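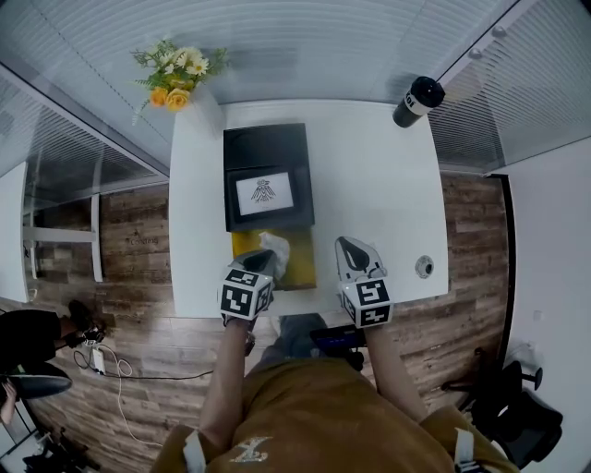

Lorwood desk in white, with the black Lorwood tray, a mustard cloth and a small framed card.

Lorwood Desk, White
by Wodonard

The Lorwood is a rectangle. We put this first to save time for anyone shopping for a kidney shape, a boomerang, or one of those desks that rises in the morning like a drawbridge. It has a flat white top and four legs, and it stays at the height where you left it.

White is the color people say they can't keep clean. They are right, and the same goes for every other color. A white top simply tells you sooner. A soft cloth, a little warm water and a tissue for the corners will take care of ordinary dust and most coffee. Ballpoint needs a drop of dish soap and some patience. Please keep scouring pads away from it, including the kind that say they are gentle.

The top will hold 100 pounds spread evenly, so a few flowers, a tumbler and a picture you like are well within its powers. It will not hold a person changing a light bulb. We have had the letter.

The tray
Sold separately, in black. Marcelle Lefèvre drew it for us as a pen tray, and customers have been putting everything except pens in it ever since. A small frame fits. So do keys, mail, and the charger for a phone you no longer own. It has raised sides and a flat bottom, and it lifts off in one piece when you want to wipe underneath, which we understand happens every April.

The tray is not felt-lined. We tried felt. It collected crumbs with real dedication.

Putting it together
The legs bolt on from below with the key in the bag. Lay the top face down on a blanket first, start all the bolts by hand, then tighten. Two people make it quicker, provided they get along. If your floor is old planks, or new planks pretending to be old, turn the feet until the rocking stops.

Ordering
Item 3470, desk, white
Item 151, tray, black
Extra bolts and feet are free for as long as we have them. Delivery is $50 to the front door. Stairs are between you and the driver.

The desk also comes in a gray called Cellthorpe, for people who found white too exciting. We do not make it in oak. Vasylenko makes a very nice one in oak and we wish them well.

Returns are fine within a month if the top is unmarked. Orla Coughlan checks each one under a bright lamp and has never been talked out of a scratch. Keep the box until you're sure, or at least until the cat is finished with it.

Wodonard Desks & Small Furniture | Contact us | Delivery and returns | © Wodonard, all rights reserved | Back to top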